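Hand-Held Gripper Recording: Frequently Asked Questions on the Stunby Site Rules

These answers cover the second edition of the site rules for recording manipulation tasks with hand-held grippers. They apply to every operator and reviewer at the Stunby site and to visiting teams working under the Datano agreement. Where an answer differs from the printed handbook, the handbook applies until its next revision.

Last updated: Dec 20, 2022

SCOPE

Which tools do the rules cover?

Any two-finger gripper that is carried and closed by a person and has a wide-angle camera fixed to it. Grippers mounted on an arm are covered by the cell safety rules, which are a separate document. If a hand-held unit is bolted to an arm for a replay test, the cell safety rules apply from the moment the arm is powered.

Do the rules replace a risk assessment?

No. The rules assume that an assessment exists for the room and the task family. Wiping, folding and sorting of light household items share one assessment. Anything involving heat, glass, blades or liquids other than water needs its own.

Are the rules based on an external standard?

They borrow vocabulary from published robot safety and data quality standards where a suitable term existed. Conformity with these rules is not evidence of conformity with any of those standards, and should not be stated as such in a proposal or a delivery note.

BEFORE RECORDING

What must be checked on the gripper?

Finger screws, camera mount, lens and trigger travel, in that order. A finger that can be rocked by hand is out of service until it has been retightened and the check repeated. Clean the lens with the dry cloth from the kit. Paper towels are not permitted; they have scratched two lenses so far.

Do I need to calibrate every day?

Calibrate at the start of each shift, after any drop, and after any change of fingers or lens. The calibration file takes its name from the unit and the shift. Do not reuse a file from another unit of the same model. The offsets between units are small but they are visible in the reconstructed path.

How should the room be lit?

With all ceiling lights on and blinds in a fixed position for the whole batch. Ceiling lights will appear in many recordings because of the wide lens. This is acceptable. Flicker is not. If banding shows in the preview, set the exposure to the mains setting given on the unit card and record a new preview before starting.

Does the background have to be cleared?

No. Shelving, stands, cables and stored equipment may stay where they are. A varied background is useful to the people training on the data. Three things have to be removed or covered: documents with readable personal details, switched-on screens, and mirrors directly behind the work area. The reviewer's checklist has a line for each.

May other people be in the room?

Yes, if they have signed the consent form for the current batch. Faces are blurred before delivery in any case. Blurring does not replace consent.

CLOTH AND OTHER SOFT ITEMS

Why are there separate rules for cloth?

A rigid object has one pose. A cloth has no useful single pose, and small differences in where it is gripped change everything that follows. Most rejected episodes in the Doležal batch were cloth episodes, and most of those failed on the grip or on the release.

How should the cloth be gripped?

Between the two fingertips, with enough material in the grip to survive a pull in the direction of the stroke. Grip on a fold if one is available. A single layer at the very edge tends to slip. The cloth may drape over the fingers and the housing. It must not cover the lens, and it must not be wound around a finger by hand before the episode starts.

Is a crumpled cloth acceptable?

Yes. Start states should vary. Flat, folded and crumpled cloths are all permitted, and the start state is entered in the task log with one of those three words. Do not iron or straighten a cloth between episodes unless the task card calls for it.

What should the view look like when the cloth is against a surface?

Both fingers should be identifiable, the cloth should be visible where it leaves the grip, and part of the surface should be in view. The surface may take up a large share of the image. On curved items this is normal, since the tool has to come in close, and it is not a ground for rejection while the fingers and cloth remain clear.

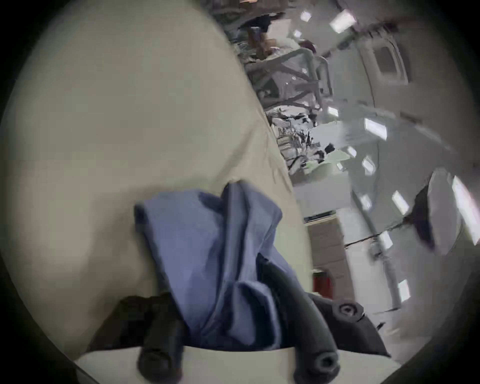 Blue cloth held between the gripper fingers and resting against a smooth, curved cream-colored surface.

Reviewers judge the view over the whole episode. A short loss of sight of one fingertip is tolerated. A loss that covers the grip or the release is not, as those are the moments that the labels depend on.

Does cloth color matter?

Choose a cloth that contrasts with both the surface and the fingers. Black cloths are not used with black fingers. White or cream cloths are not used on pale surfaces. The cloth drawer is sorted by color for this reason, and the task card gives the permitted colors for each item.

How much force should be used on a curved surface?

Enough to keep the cloth in contact. Hard plastic fingertips should not touch the item directly. If a fingertip does make contact, finish the stroke, mark the episode with the contact flag and inspect the surface. Items with new marks are withdrawn and logged. The operator is not penalized for a flagged contact. An unflagged contact found in review counts as a rule breach.

How fast should I move?

At the speed of a careful person doing the task for its own sake. Fast motion blurs the image and can break camera tracking, and the whole episode is lost if tracking breaks. Very slow motion produces long stretches in which nothing changes. Turn the wrist smoothly around a curve – do not lift off and set down again at every change of angle unless the task card asks for separate strokes.

RECORDING

What counts as one episode?

One attempt at one task card, from the start signal to the stop signal. Setting up and resetting are not part of it. If the cloth is dropped, pick it up with the gripper and continue, then mark the episode as recovered. If it has to be picked up with the free hand, stop and mark the episode as aborted.

May the free hand be used at all?

Only where the task card says "assisted". On all other cards the free hand stays out of view. Steadying an item by hand is the most frequent breach of this rule. Use the non-slip mat or the clamp instead.

Should failed attempts be deleted?

No. Operators do not delete anything. Failed episodes are marked and kept, and whether they are delivered is decided at review. Deleting failures at the source gives a false picture of how difficult a task is.

How long may I record without a break?

The limit is set out in the room assessment and shown on the shift board. The tool is light, but it is held away from the body, and wrist strain builds up slowly. Report discomfort on the same shift. A change of hand is allowed between episodes and must be entered in the log.

REVIEW AND STORAGE

Who reviews the recordings?

A reviewer who did not record them. Each batch has 200 episodes. The reviewer watches all of them at normal speed and goes frame by frame through any that carry a flag. A batch with more than 7 rejected episodes is returned to the operator with notes – it is not topped up with new recordings until the cause has been found.

What is checked apart from the view?

Time sync between video and finger opening, completeness of the log, agreement between the task card and what was done, and the consent list. Sync errors usually trace back to a skipped calibration.

How are files named?

Unit, task card, operator number, episode number, separated by underscores. No names, no initials, no free text. Remarks belong in the log.

Where is the data kept?

On the Zundach server, with a second copy held off site. The current release holds 4000 accepted episodes. Memory cards are wiped only after both copies have passed the checksum test. Personal laptops and private cloud folders are not used at any stage, including for previews.

Can a participant withdraw consent after delivery?

Yes. The affected episodes are removed from the server and from the next release, and recipients are told which episode numbers to delete. Recipients agree to this in the data terms.

CHANGES

What changed in this edition?

The contact flag was added. The "recovered" mark was separated from "aborted". Wet and dry wiping now have separate task cards. The section on cloth color was rewritten after reviewer comments.

When is the next edition due?

In January, with the revised handbook. Proposed changes should be sent through the change form and should quote the question they refer to. Requests that concern a single task card go to the card's editor, who is listed on the back of the card.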